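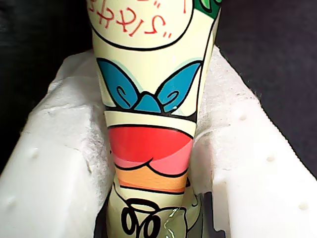 Issue 24, page 4

CALL FOR PARTICIPANTS
Equipment planning panel for small-item packing and sorting

Fovano is a contract packing company. We receive snacks, stationery, gift goods and small household items from our customers, and we pack them again into sets, trays and mailing boxes. Most of this work is done by hand. In October we must decide how we will spend our first real budget for robot arms and grippers, and before that decision we want to hear from people who do this kind of work every day, or who have already bought such equipment and lived with it.

We are looking for 24 participants. You do not need to be an engineer. We would be glad to have packers, shift leaders, maintenance people, purchasing staff and owners of small workshops. Two persons from the same company may apply together, but please send two separate forms.

What the panel is about

Last year we asked three suppliers for offers. The offers were difficult to compare. One price included the arm and the gripper but no table. Another included training but not the spare finger pads. The third was the cheapest on paper, and then we read that every change of product would be charged as a new setup. We change product very often, so for us this was a serious point.

We do not want to repeat this. With the help of the panel we will write one request for offers that every supplier must answer in the same order. We also want a budget sheet which covers the whole life of the equipment: purchase, delivery, electrical work, floor space, training hours, spare parts, software fees, and the cost of a day when the cell stands still.

Our items are not kind to machines. They include printed film that wrinkles and reflects the light, rolls of tape, organizer trays with compartments, and goods that come to us set deep in foam. Each of them asks for a different grip. If you know which of these should stay with human hands for the next years, please come and tell us so. This answer is as useful for our budget as any other.
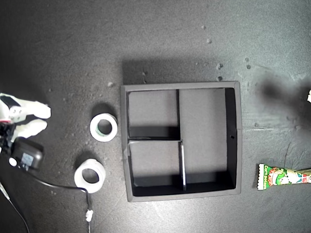

Tape rolls, divided tray and snack wrapper on the worktable.

What you will do

The panel has 4 sessions of half a day. In the first session you will watch the work on the table and write down what you would ask a supplier. In the second, we go through the old offers (with the supplier names removed) and mark everything that is missing or not clear. The third session is for the budget sheet. We will work with a list of 200 items from our stock, and each small group will choose the ones which it believes are worth automating first. In the last session we read the finished request together, line by line, and correct it.

Between the sessions there is some reading, not more than one hour each time. All papers are in English. Many of us at Fovano are not native speakers, so please do not be shy about your own English.

What we offer

— A participation fee for each completed session, paid by bank transfer after the last one. The amount is written in the agreement, which you receive before you say yes.
— Travel costs within the region, against receipts.
— Lunch and coffee.
— A copy of the final request and the empty budget sheet. You may use both freely in your own company.

The total sum reserved for the panel is 4000 dollars, fees and travel together. For this reason we cannot pay for flights or hotel nights.

Who should apply

You should have at least one year of practical experience in packing, sorting, assembly, warehouse work or equipment purchasing. It is helpful if you have taken part in a robot purchase before, also if that purchase went badly. We would especially like to hear about costs that came later and that were not in the first plan.

Persons who sell robots, grippers or integration services cannot join this panel. There will be a separate meeting for suppliers after the request is ready. The companies Tistov and Flostano, which have already made contact with us, are informed about this rule.

Place and practical matters

All sessions take place in our building at Yusof Park, in the training room on the ground floor. The room has step-free access. Please wear closed shoes, as we also walk through the packing hall. Photography in the hall is only possible with permission, because the goods belong to our customers.

How to apply

Please send us a short letter (one page is enough) with your present job, the kind of items you handle, and one piece of equipment that you were happy or unhappy with, and why. A CV is not necessary. Write "Equipment panel" on the letter and address it to Keith Henare, Purchasing and Planning, Fovano. You can also leave it at the reception.

Applications must reach us by Sunday, May 19, 2024. We will answer everybody, also those we cannot invite. If we receive more good applications than we have places, we will try to keep a mix of large and small companies — and we will ask the others if they wish to comment on the draft in writing.

Questions about the fee or the agreement can be sent to the same address. Please mention if you prefer a call, and at what time of day we can reach you.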